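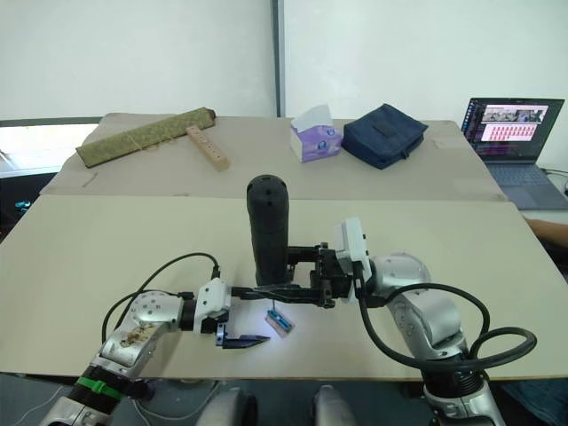 Upright over the board: a black cylinder, with a small blue piece lying below it.

Filed under: Tools & Benches

Every January somebody tells me a pocket-size power screwdriver will change my life. Vangelis Spanos, who runs the repair evenings at Okemholm, is the latest. I have my doubts. A drawer of hand drivers has done me fine, and none of them needs charging.

His rule is a clear board, with the clutter on a second table. Fair enough — though clutter has a way of traveling.

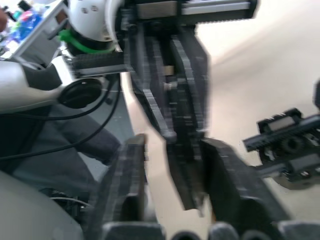
A blue plastic bottle among the colorful clutter.

Kyriaki Spanos is less of a believer. She once spent 3 hours on a Lambrakis cabinet with 8 stripped screws, and blames speed. I side with her. Hex sockets forgive a lot, but a rusty head wants a hand key and patience.
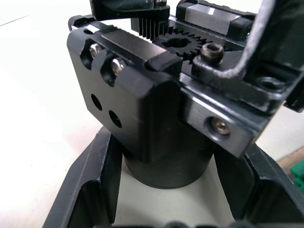

Then there is the small print, which I recommend reading before the sales copy. Volts and no-load speed are worth a look: 3.6 V and 360 turns a minute is a modest promise, and I trust modest promises more.

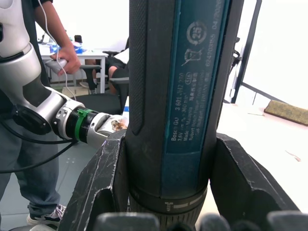 Would I buy one? Ask me when my wrist gives out.

We use cookies to improve your visit. Accept | Manage settings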